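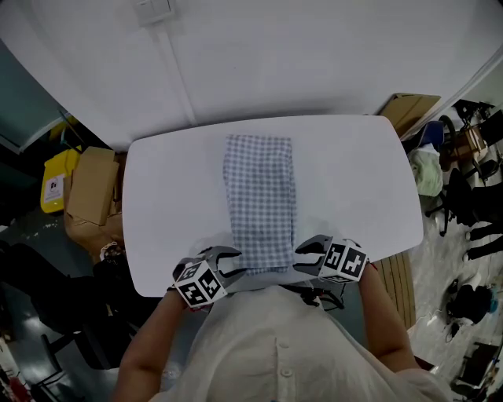

The Plonville Shared Workshop in Bokness has supported member projects in woodworking, bicycle repair and small electronics since it opened its doors to the public. Minja is the first of them to concern itself with folding cloth. It consists of a pair of hand-held grippers, the software that records their movement, and a robot arm that remains under construction on a bench at the member's home. The workshop spoke with the member responsible for Minja in May, as part of its series of interviews on long-running builds.

The member, who asked to be identified only by the project, has a background in maintaining packaging machinery and describes robotics as an evening occupation. The project began with a secondhand arm and a simple ambition, which was to have it fold a dish towel.

"I wrote instructions for it in the way I would have written them at work," the member said. "Go to this point, close, lift, go to that point, open. It will do that all day long if you hand it a block of wood. With a towel, the point you told it to go to has moved by the time it gets there."

After several months of adjusting positions by hand, the member set the arm aside and turned to demonstration. In this method a person performs the task while holding the same kind of gripper that the robot will later carry, and the recorded movements are used to train the control software. The member had read accounts of the approach from university groups and considered it within reach of a home builder, provided that the grippers could be made cheaply and their position in space could be measured with reasonable accuracy.

The grippers went through four versions. The first used straight fingers and a trigger taken from a reaching tool of the kind sold for picking up litter. It could hold a towel but could not get under one.

"A straight finger comes down on the cloth and pushes a wrinkle in front of it," the member explained. "You can chase that wrinkle right across the table. With a curved finger you can come in low and bring the tip around the edge. I should have looked at my own hand first, I suppose."

The present version has curved black fingers on a dark gray body, and both grippers are of the same general design. The fingers are printed at the workshop. The bodies are assembled at home from printed shells and a small number of purchased parts, among them a linkage from Stindivell, a supplier of hobby motion components. The member was complimentary about the linkage and less so about the screws that came with it, all of which have been replaced.

Each gripper has a companion cube covered in black-and-white marker patterns. The patterns are of a type that a camera can recognize individually, so that the software can work out where a cube is and how it is turned. Since a cube shows several faces at a time, the tracking can usually continue when one face is turned away or covered by a sleeve.

Making the cubes proved to be slower than making the grippers. The patterns were first printed on ordinary paper and glued down, and the paper lifted at the corners. A second set was printed on adhesive sheet, which lay flat but reflected the ceiling lights so strongly that whole faces disappeared from the recording.

"I had a very fine-looking cube that the camera could not see," the member said. "It went in a drawer. The one after it is matte, and I cut the faces slightly small, so there is a clean white margin. The margin matters more than people expect. If the black runs right up to the edge of the cube, the software has trouble finding where the pattern stops."

Asked how the position of each cube relative to the fingertips was established, the member described a procedure that is now repeated at the start of every session. The closed fingertips are held against a printed mark on the table while the wrist is turned slowly in all directions. The software then solves for the one point that did not move. The procedure takes little time, but it was added only after a week of recordings had to be discarded because a cube had been refitted a few degrees out of line.

Recording is done at a white table with a plain wall behind it. The member selected the spot after trying a darker bench elsewhere, on which the edges of a dark cloth were difficult to distinguish. The cloth most often used is a blue-and-white gingham. The member did not claim a scientific basis for the choice.

"It was the one on top of the pile. Afterward I came to like the checks, for my own sake. When I look back through a recording I can see straight away if the cloth has been pulled out of square. With a plain cloth I have to guess. Whether the software gets anything out of the checks, I could not tell you yet."

The collection at the time of the interview stood at 104 complete folds. Each one is stored as a separate recording, with a short text note stating which cloth was used and whether the person folding considered the result acceptable. Acceptable is defined in the project notebook as corners within two centimeters of each other. Failed folds are kept and marked as such.

Sessions are limited to 20 minutes. The limit was introduced for the comfort of the person holding the grippers, and the member believes it has also improved the recordings.

"Your forearms get tired and you start to fold differently. You stop lifting and begin dragging. I went back over one long session and could see the cloth being slid across the table for the whole second half. A robot trained on that would learn to drag, and it would be my fault, since that is what I showed it."

Several other workshop members have taken part, at the project's request. The member regards this as essential and was surprised by how little agreement there was among them about so ordinary a task. Some people fold lengthwise first and others across. Some smooth the cloth after every step, while others leave all smoothing to the end. One participant turned the cloth over before each fold, a habit that the software at first recorded as an error in tracking.

For the moment the project has adopted a single order of folds, which participants are shown before they begin. The cloth is brought into a long rectangle, smoothed from the far end toward the near end, and then folded up from the bottom. The intermediate smoothing was disputed. It adds time, and the grippers are poorly suited to it, since the fingers tend to catch on a wrinkle where a flat palm would pass over it. The member tried a felt pad on the outside of one finger and removed it again when it began to collect lint.

"A pad is probably right in the end," the member said. "It needs a better material than felt. I am open to suggestions, and I have told everyone at the workshop so."

Cables remain the least satisfactory part of the arrangement. Each gripper needs a connection for its finger sensor, and the lines hang at the front of the table where the person stands. Lighter cable has been ordered. A wireless version was attempted in the third generation of the design and abandoned when the two grippers could not be kept in step with each other. A delay that would be of no importance in most household devices made it appear that one hand had let go of the cloth before the other had taken hold.

The member was also frank about the tracking of finger opening, which is measured by a small sensor in the linkage and drifts as the grippers warm up in the hand. The present correction consists of closing both grippers fully at the beginning and end of each fold, which gives the software two known values to work between. Participants are asked to remember it and frequently do not – a light that comes on when the closing step has been missed is planned for the next revision.

The workshop asked what would happen once the recordings were judged sufficient. The member replied that the arm at home would be fitted with one of the existing gripper designs, driven by a motor in place of a hand. A second arm would be required for most of the folds collected so far, and the cost of it has not yet been met. In the meantime the member intends to select the few movements that can be done one-handed, chiefly the final turn at the bottom of the cloth, and to test those alone.

No date has been set. The member declined to estimate how many folds would be needed, remarking that the published figures come from groups with more equipment and more people than are available in Bokness. The early training runs, made with fewer than half of the present recordings, produced a simulated gripper that approached the cloth correctly and then stayed where it was with its fingers open.

"I was pleased with the approach," the member said. "It came in low and from the correct side, which is exactly how we had been showing it. Then it waited. I think we all hesitate a little before we grip, and it had learned the hesitation very thoroughly."

Recordings made since then have been trimmed to shorten that pause. The member has asked participants not to hurry on this account, and would prefer to remove the waiting time afterward than to collect a set of careless folds.

Drawings for the fingers and the marker cubes are kept in the project folder at the workshop, where members may copy them. The gripper body will be added when the cable exit has been redrawn. Members who wish to take part in a recording session are requested to sign the sheet beside the printer, to wear sleeves that can be buttoned at the wrist, and, where possible, to bring a cloth of their own that lies flat and has been washed at least once.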